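Culeo Handheld Gripper Sessions: Collection Rules and Data Card

Version in force from 15/07/2019
Maintained by the Travow data office. Questions about wording go to Lindsay Stubbs; questions about equipment go to Hamish Hoani.

1. Purpose of this file

This file accompanies the Culeo set and states the rules under which its sessions are recorded, checked and released. It is addressed to operators, to the people who review sessions, and to outside groups who intend to train or test on the material. Where this file and the older Jumberg handbook disagree, this file applies.

The set contains 218 released sessions. Sixty-six further sessions were recorded under the Jumberg handbook and are kept in a separate folder named legacy. They may be used for comparison but must not be merged into the main set, as their calibration records follow a different layout.

2. Contents of a session folder

head_video: the head-mounted view for the full session
left_video, right_video: the views from each gripper, where fitted
pose: gripper position and rotation, one row per video frame
width: opening between the jaws, in millimeters
calib: the calibration record made before the session
notes.txt: the operator's remarks, in plain English
review.txt: the reviewer's decision and initials

A folder without calib or review.txt is incomplete and is not to be released. An empty notes.txt is acceptable. A missing one is not.

3. Terms used

Operator: the person wearing the head camera and holding the grippers.
Reviewer: a second person who did not record the session under review.
Marker cube: the printed cube fixed to a gripper and used to recover its pose.
Clip: one attempt at one task, from the first spoken start cue to the stop cue.
Site: a room approved under section 5.

"Must" states a requirement. "Should" states good practice, and a departure from it is written in notes.txt. "May" leaves the choice to the operator.

4. Operators

Operators must complete the Sutcliffe introduction before their first session and repeat it after any absence of more than three months. An operator may stop a session at any time and is not asked to give a reason. Continuous recording must not exceed 57 minutes, after which the head camera comes off and the operator rests.

Anyone who shares the room must have signed the consent form, including people who are working on something else. If a person without a signed form walks in, the operator gives the stop cue and the clip is deleted on the same day. Hiding or blurring the person afterward is not a substitute for deletion.

5. Sites

Sites are ordinary working and living spaces. Furniture and personal items should be left as they are found, apart from papers that show private details, which must be put away or turned over. Posted signs and notices may stay in view if they are already public within the building.

Power and data cables should run along a wall where the room allows it. Where a cable must cross the floor, the operator walks the route once before putting on the head camera. Lighting should stay constant for the length of a session -- blinds are set at the start and left alone.

6. Grippers and marker cubes

Each cube must be clean, firmly seated and free of bent corners. Tape over any printed square makes the cube unfit for use. Cubes are not exchanged between grippers after calibration, even when they appear identical.

Before the first clip, the operator holds both grippers in front of the body with the jaws open and the cubes turned toward the head camera, and keeps still while the start cue is spoken. The same pose closes the session. Reviewers compare the two, and a clear shift between them sends the session back. 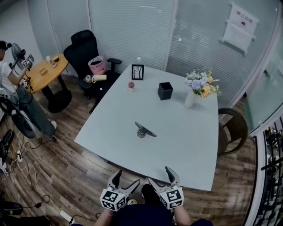

A gripper that is put down in the middle of a clip must be noted, along with the place where it was left. Spare grippers may remain within reach but should be kept out of the path of the task. Sleeves and long cuffs should be secured so that they do not fall across a cube. Wristbands and watches are permitted if they do not touch the handle.

7. Review and rejection

Every session is reviewed in full before release. Sampling is not allowed. A session is rejected if the calibration record fails to load, if either cube is lost from tracking for more than 3,000 frames in total, or if consent is incomplete for any person shown. Rejected sessions are not repaired by hand. They are recorded again or left out.

Disagreements between operator and reviewer go to Hamish Hoani, whose decision is entered in review.txt with a short explanation.

8. Known limits

Most sessions take place at desks and tables, and users should expect weak results on tasks performed at floor level. Both grippers are the same model within any one session. Left-handed operators are underrepresented. Jaw width is less reliable near full closure -- small values should be read as "closed" and no more.

9. Changes

Section 4: rest limit added.
Section 6: closing pose made a requirement; it was formerly good practice.
Section 7: sampling withdrawn.
The next revision is planned for August. Proposed changes should reach Lindsay Stubbs in writing, with the section number in the subject line.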